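Huiler l'érable : deux couches suffisent

Publié le 7 février 2018

J'ai repris en octobre la finition de mes planches en érable avec l'huile dure Famitz. Le support est poncé au grain 86, puis au 105, dans le sens du fil. Au-delà, le bois se ferme et l'huile pénètre mal. 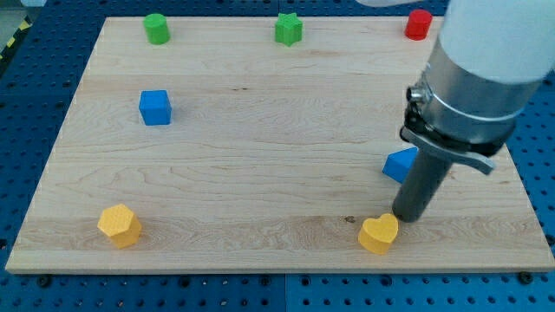

La première couche s'applique au chiffon, en film mince, et l'excédent s'essuie avant qu'il ne colle. Entre les couches, égrenage léger à la main. Le bois de bout absorbe nettement plus : j'y repasse jusqu'à saturation.

Marion Chisholm préfère une troisième couche. Sur mes essais, elle n'apporte qu'un brillant irrégulier. Les chiffons sèchent à plat, dehors, jamais en boule.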